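Chore robots

Chore robots are machines meant to do the small jobs people do with their hands: folding towels, emptying a dishwasher, packing a box, fitting a part into the hole it was made for. I write and look after this entry, so you get my opinions along with the facts. If you came for a quick yes or no on whether they can do your housework yet, it's no, with a few bright spots (and I do mean bright, I got pretty excited about a couple of them).

What counts as a chore

I leave out machines that do one thing in one way. A dishwasher is a robot if you squint, and so is a bread machine, but neither one has to find anything or pick anything up. A chore robot gets handed a mess and has to sort out where things are before it can start. Floor cleaners sit on the border and I go back and forth on them.

Fitting and inserting

Ask people on a shop floor what they'd love to hand over and a lot of them will say the fiddly stuff — plugs into sockets, pegs into holes, lids onto jars. It's dull work for a person and surprisingly hard for an arm. The usual practice piece is the same toy you'd give a toddler, a board with shaped holes and blocks to match, and the block has to be over its own hole and turned the right way before anyone lets go of it.

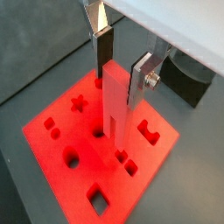
Why it's still hard

When you push a key into a lock you barely look. Your fingers feel it catch, you wiggle, and in it goes. Plenty of arms have little or no sense of touch, so they lean on cameras, and the gripper loves to get between the camera and the one spot that matters. Lihua Ding, who fitted machines at Onishi for 18 years before she moved over to teaching robots, told me that looking gets you to the hole and feeling gets you into it. I've borrowed that line more times than I should have.

Soft things are worse. A shirt has no fixed shape at all, and a trash bag is even ruder. The towel folder that Valtex showed in July took 90 seconds per towel, and I can do a towel badly in about as long as it takes to say so. 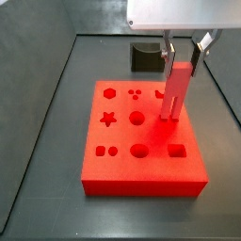

Speed isn't the whole story, though. I'd happily let a machine take all evening over the laundry if I could leave the house while it did it! What stops me is the babysitting. Shota Honda ran a kitchen trial at Festley last year and kept a log of every time a person had to step in, and there were 66 entries by the end of it. Most were tiny, a spoon lying the wrong way up or a cupboard door that had swung half shut, but each one needed somebody in the room.

How they learn

The old way was to write down every move. That's still fine in a factory where the part always shows up in the same place. The newer way is to have a person steer the arm through the job again and again, then train a program on those runs. Lernura, a small outfit I follow closely, does it like this, and Juwita Chong there says the boring runs are worth as much as the clever ones.

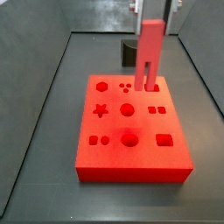
Testing is where people argue. One camp wants whole chores in real homes, and the other wants small jobs you can repeat all day and score fairly. I lean toward the second camp for now, mostly for the sake of comparing one machine with another. A sorter with nine spots in a three-by-three grid gives you a good spread of trouble: a plain round hole in the middle, a five-pointed star on the left, and then a pair of little square holes side by side, so anything with two legs has to line up twice over. Tetsuya Sugiyama disagrees with me on this. He thinks a robot that's great at toys tells you nothing about a sink full of pans, and he has a point about the pans.

Where things stand

On the shop floor, yes, for steady jobs with known parts, and more of them every year. At home, floors are mostly handled, dishes come and go depending on whose demo you watch, and laundry is still yours. Lâm Châu wrote in to say I'm too gloomy about dishes, and I've promised to look at this section again once I've seen a machine empty a full rack without help.

Last updated 21 November 2024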